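Wuston Youth Soccer – November progress report to the Qiu Fund
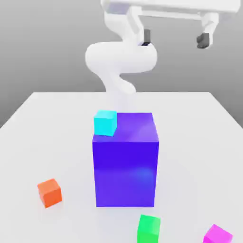 Small cyan cube on a large purple one, computer rendering.

Dear Lingyun Yao,

It has been a busy and mostly happy autumn, and I'm glad to be writing with good news. We now have 18 girls training every Tuesday in the under-14 group, and 6 of them played for the first team at Dranitz, where we lost 3–1 but defended far better than last year.

Your grant has paid for $1,589 of field rental and $635 of goalkeeper gear so far. The fullbacks are still pushing up too early – we're working on it! – and I'd dearly love a second coach before spring, so please expect a short request from me on that.

With many thanks to you all,
Xuelian Lu
Head coach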